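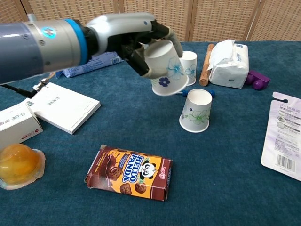

Floral paper cups, rolling pin and a few of the small bits on the blue felt.

Newsletter > Around the Building > Activity Table

3 min read

Quick one this time, the newsletter goes out tonight and I still have the parking notice to type up.

The activity table is back. Same felt cloth, the teal one, same corner behind the folding divider. If you've walked by and wondered if you can sit down and use it, yes. Please do. Put things back after.

What we need most right now is cups. Paper ones, the kind with flowers on them if you have any left over from a party. We've been going through them faster than I planned for. A pack of 24 looked like plenty when I bought it and then the toddler group had a stacking afternoon, and well. Flattened. Plain white is fine too. Please no foam, they squeak and Izzati Krishnan says she will leave the room.

Ways people have been using the cups, in case you're stuck:

Hide and find. Couple of cups upside down, something small underneath, shuffle, guess. The little plastic pieces are a good size for this. Kids will play it for half an hour, adults longer.

Towers. Rims down, goes without saying, but watch the felt, it has a wrinkle near the middle that throws everything off. Smooth it first with the flat of your hand. Or use the rolling pin, which works great and is half of why it lives on that table now.

Sorting. Green flower here, blue flower there. Good for the very small ones, also good for me when I'm on the phone.

Knockdown. Cups in a row, rolling pin does what you think. GENTLY. Keep it on the cloth please, the floor in there is hard and the pin has already met somebody's toe.

About the rolling pin. It's wood, so wipe it with a damp cloth and dry it right away, don't leave it in the sink. It's for dough and for the table and that's all. If you take it to the kitchen for the Prirano bake afternoon bring it back the same day. Last time it was gone two weeks and turned up in the coat closet.

Tissues: keep a pack on the table at all times, it's cold season and small people share everything. Spares are on the shelf by the door marked Stanel (old label, ignore it). If you open the last one tell me or leave a note.

Toy pieces. We have odds and ends from at least 2 different sets and I've given up on getting them back into the right boxes. One bin, everything goes in. If you're missing a purple piece with round knobs at home, come look, it could be yours. Anything not claimed by December stays with us for good.

The felt. Do not machine wash. I know it's tempting. Keegan Bélanger washed the last one, the red one, and it came out the size of a place mat. Lint roller for crumbs, cold water and a bit of dish soap on a spot, lay it flat. No glue on it, no paint, no markers without a tray underneath. There are trays. They're under the sink in the Vachon room.

Packing up, becuase it has been kind of a mess:

- Cups nest inside each other, all facing the same way. Crushed ones in recycling.
- Small plastic things in the bin, lid on.
- Rolling pin in the drawer, not on top of the cups.
- Tissues stay out.
- Shake the cloth outside, fold in thirds, over the back of the chair.
- Divider can stay where it is. It folds but the hinges are stiff, and it's easier on everyone's fingers to leave it.

Takes five minutes tops. Less if the kids help, or more, depends on the kids.

Also looking for: a second rolling pin, small is fine. Cookie cutters. Another piece of felt in any color, big enough to hang over the edge a little. Clean empty boxes with lids. We do NOT need more puzzles, thank you, the closet is full and two of them have no picture on the box.

Drop off at the front desk or leave it inside the door of the Etimik room with your name on it so I can say thanks properly. Izzati has the key if it's locked, try her before me, I'm in and out all week.

Next issue I'll put in the dough recipe people keep asking for, the salt one. It needs more flour then the card says so don't go by the card.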